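Mellis Drawer Organizer, Expandable

Fits drawers up to 15 inches deep. Ships flat.

Every kitchen has a drawer that sticks because a whisk has turned sideways in there and is holding the line. The Mellis won't make you a tidier person. It gives the whisk its own lane and leaves your character alone.

Slide the two halves apart until they touch the drawer walls, then press the feet down. No screws, no tiny wrench to lose in the very drawer you're fixing.
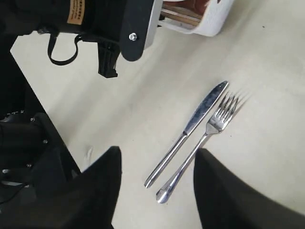
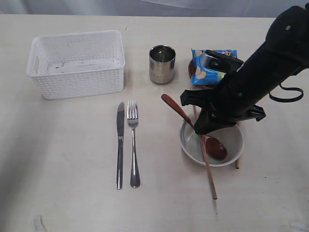
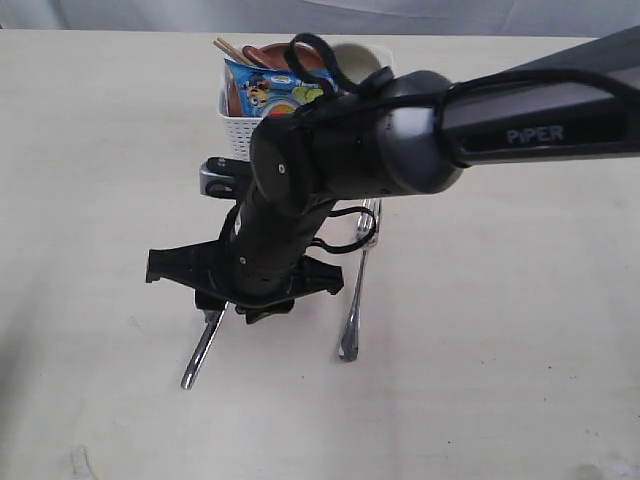
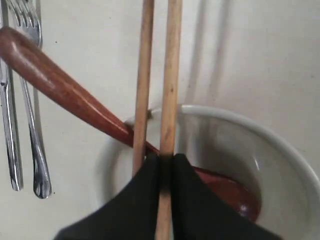 Dividers lift out for washing. Top rack only, please. Deming Kang in our returns department keeps a shelf of the ones that went on the bottom, and they now have a certain sculptural quality.

Color: oat or slate
Item no. 335
Warranty: two years, melting excluded

"Bought it in April, and my husband still puts the ladle in with the forks. Four stars." – Leen Hamdan

Also from Mellis: the spice riser, and a lid rack that holds seven lids, assuming you can find the lids. Orders over $100 ship free.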